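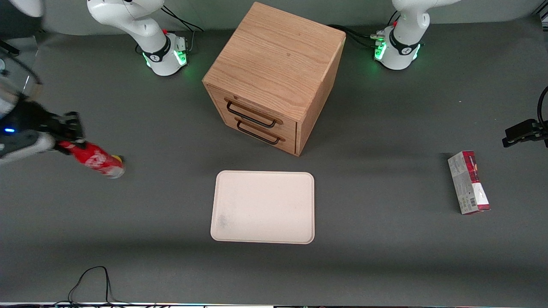
Drawers vs. open tray on a desk: does any of this decluttering stuff hold up?

Started by pelham_jct

My wife did the Wellport course in August (the online one, seven lessons and a workbook) and now everything on every surface in our apartment has to have "a home or a landing spot." A home is a drawer. A landing spot is a tray. Keys, mail, chargers, the good scissors, all of it gets sorted into one or the other.

I'm not against tidying. What I don't buy is the claim that you "save 156 hours a year" by doing this. Lesson 2 says it flat out with no source. I've never spent three hours a week looking for scissors. Has anyone here stuck with one of these systems past the first couple of months, and did it do anything besides move the pile?

----

dovetail_ed

156 is just 3 times 52. Somebody decided people lose three hours a week and multiplied. I'd bet money there's no study.

The drawer part is fine though. I've had a two-drawer box on my desk for years, with bar pulls, and it works because it's small. Once it's full I have to throw something out. Didn't need a course for that.

----

marnie.k

I took the same course and I'm going to stick up for it a little. The number is silly, agreed. But the tray thing changed my mornings. Before, I'd put my badge down in a different place every night. Now it goes on the tray by the door and that's the end of it. If it took paying somebody to make me do that, fine, I paid somebody.

----

pelham_jct

Right, but would a hook have done the same thing? For the price of a hook?

----

marnie.k

Maybe! I didn't put up a hook in the 2 years I'd been meaning to.

----

Stesis

My problem with trays is that they fill up. A tray is a drawer you can see into, and people put things on it for the same reason they put things on the counter. We have one from Lindqvist in the hall and right now it's got batteries, a dog leash and somebody's retainer on it. We haven't had a dog since last spring.

The Wellport people would say empty it every night. If I were a person who emptied a tray every night I wouldn't have a clutter problem in the first place.

----

tuckahoe_rn

Agree with Stesis. Also, the rule that bugs me is "one loose object on a clear surface is a signal." From the workbook, page 3 or so. A signal of what? I leave a sponge next to the sink and I'm supposed to ask myself what I'm avoiding?

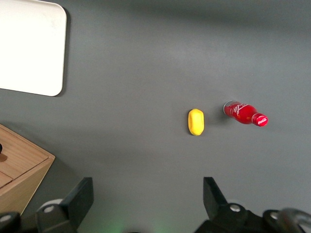 Tray in the corner, one yellow thing left out. By the workbook this is a surface with a problem.

I look at that and see a clean table. There's acres of room. Put a coffee down and get on with your day.

----

dovetail_ed

Ha. By that standard my bench is a cry for help.

----

marnie.k

That's not quite what the workbook says. It says if the SAME object keeps ending up loose, it doesn't have a home yet. Which I think is true? My reading glasses did that until I gave them the top drawer.

----

tuckahoe_rn

Just went and got my copy. You're right that it says "keeps." I'll give you that one. The next paragraph is still about avoidance, and I still think it's padding.

----

k_silina

Kaja Siliņa here, I used to do home organizing for a living (not for Wellport, for a small outfit called Dudeck that folded). Opinion from the other side. Most clients we saw went back to how they were. The ones who didn't usually owned less than when we started. Where they put the rest made very little difference that I could see. We sold a lot of boxes anyway, since boxes were where the money was.

So if your wife is throwing things out, I'd say leave her to it. If she's buying containers, I'd be more doubtful.

----

pelham_jct

She's bought around 7 containers.

----

k_silina

Hm.

----

Stesis

Are they at least the same size? We ended up with lids that don't fit anything.

----

pelham_jct

They are not the same size. Two of them are inside another one.

----

marnie.k

Give it until the holidays before you call it. I had a pile of extras at first too and most went to my sister.

----

pelham_jct

OK, I'll hold off and report back. Still want to see where that hours number came from. I emailed them through the contact page and got a coupon for the kitchen course.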